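4.2 Getting in and out of the room

I had planned to write this section about noise, as that was what we asked people about. We sent the survey to 3,000 households in Dretham in January, and the form had a whole page on traffic, neighbours and boilers. What came back, scribbled in the margins and up the sides, was doors. Doors that stick, doors that swell, doors that open the wrong way onto the only bit of wall where a bed will fit. So I went back and coded the margins as well (slow work, and I'd do it again!), and they gave me more than the ticked boxes did.

The older flats on the Lelmont estate come off worst. Their bedroom doors open inwards into a narrow space, and tenants told us they had given up on wardrobes, desks and in one home a cot. Of the 20 tenants I visited afterwards, 16 had moved furniture purely to suit the door. I found that a bit sad - people were choosing where to sleep by the swing of a hinge. Figure 3 goes with this part of the discussion.

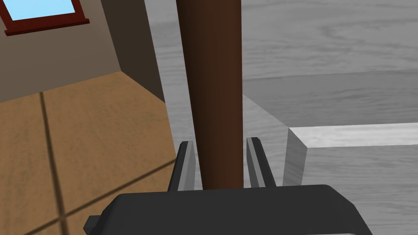
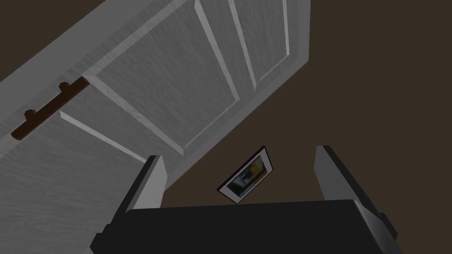
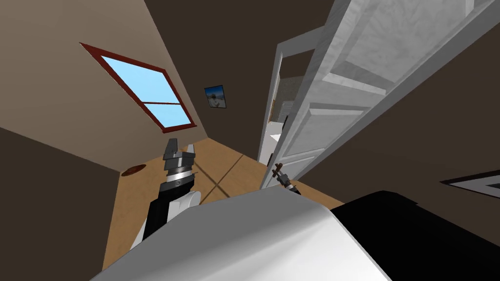 Figure 3. Three rendered views from one setting.

One tenant in the Maruyama block read a draft of this section and wrote back that I was being too hard on hinges. Her own door opens outwards into the hall, she said, and all it has done is hand the problem to whoever is walking past with the washing. She would take a sliding door tomorrow, draughts and all.

I take the point, and I've changed my mind a little. The Ilara flats do have sliding doors, and people there liked the extra floor but grumbled about hearing the telly through the gap - so noise got back into my section after all. I can't say from our numbers which annoyance is worse, as we never asked anyone to rank them. The next form will have a question on it, with a decent margin left for scribbling.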